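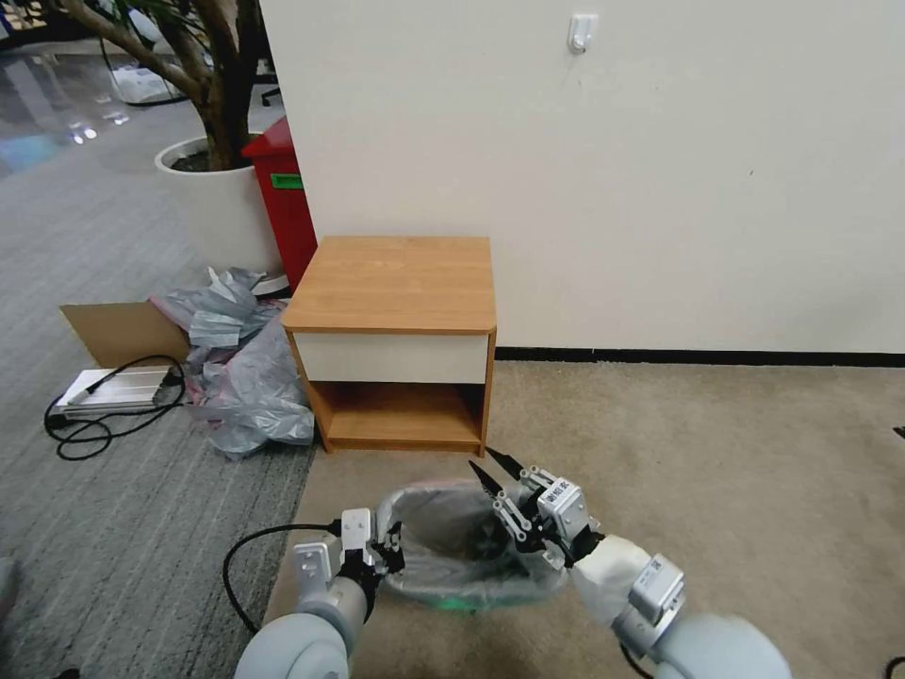
3 min de lectura · hilo de Nuria Demissie

Abro hilo sobre una cosa que me tiene obsesionada desde agosto: vaciar la casa de mi tía para poder alquilarla. Spoiler: llevo tres fines de semana y sigo en el pasillo 😅

Mi tía guardaba TODO. Facturas, sobres, las garantías de electrodomésticos que ya no existen. En un solo armario he encontrado 50 revistas de punto, todas del mismo año (?). Me he quedado dos porque los jerséis son una maravilla.

Mi método, por si a alguien le sirve: una habitación cada vez, papelera con bolsa puesta al lado y nada de leer cartas hasta la noche. Lo de las cartas me lo salto siempre, claro. El domingo me senté en el suelo con una caja y cuando levanté la cabeza eran las ocho y no había comido.

Abenezer, mi primo, es de los que tiran sin mirar. Yo soy de las que miran sin tirar. Hemos discutido por una sopera, por un paraguas y por una bolsa llena de bolsas. La sopera se queda, que conste en acta.

Lo que peor llevo son las fotos de gente que no sé quién es. ¿Qué hacéis con eso? Hay una señora con sombrero que sale en un montón y ni mi madre la reconoce. De momento la he puesto en la nevera con un imán, me hace compañía.

Los muebles los he subido a Gritora, y qué mundo, de verdad. Pedí 1000 euros por el aparador y me ofrecieron 979. ¡Veintiún euros menos! Le dije que sí solo por la curiosidad de conocer a alguien que regatea así. Viene a recogerlo con su cuñado y una furgoneta.

Me falta la cocina, que me da pánico, y el altillo, que ni he abierto. Si sabéis de algún sitio que acepte vajillas desparejadas, contadme por aquí, que tengo platos para una boda.

Sigo otro día, que Abenezer está llamando al timbre y quiero esconder el paraguas antes de que suba.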